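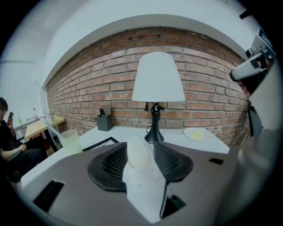
Lamp, cup and plate on a white table, grippers at work.

Home Topics Ask Members Log in

Can a machine clear a table yet?

Nii Frimpong
My brother-in-law wants us to go halves on a Tadura arm for our repair shop. It costs 4000 dollars before shipping. He says it could clear the lunch table, put cups in the sink and sort small parts at the end of the day. I've watched the sales video 4 times and it only ever moves one cup. Does anybody have one of these doing real chores, with no one standing over it? I don't want to hear about next year.

Orathai Nilsuwan
I worked next to one for a season at a packing shop, so take this as one person's view. It was fine at picking up the same box from the same spot. Clearing up after people is a different job. A cup with a straw in it tips if you grab it wrong, a lamp cord is waiting to be dragged, and food on a plate has to stay on the plate.

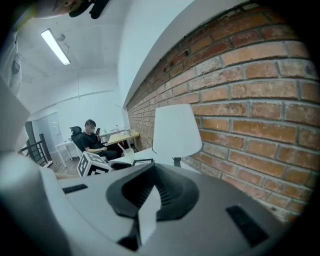 Ours needed the lights the same every day and the bench in the same place to the inch. Move the bench and somebody lost a morning setting it up again. On a good Tuesday it did 60 picks before it needed help. The kid we hired in June did more than that before his first break – and he swept.

Ask the seller for an uncut video, 80 minutes long, on a table he didn't lay out himself. Ours never sent one. 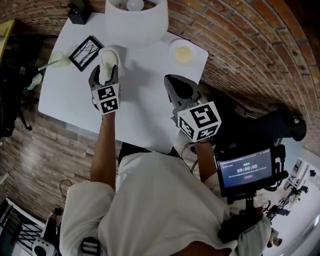 When a seller says the thing "learned" a chore, ask who was doing the chore at the time. A lot of it is still people. Those are human hands on both grippers, with one of them closed on a little white cup, and a person deciding where to squeeze. I don't doubt you can learn something from that. I doubt it's worth your half of the money this year. If you really want to spend it, get a second parts cabinet and a bus tub.

Ceren
no. get a dishwasher. my cousin has a robot vacuum and it eats socks, not the same thing I know but still

Last updated: June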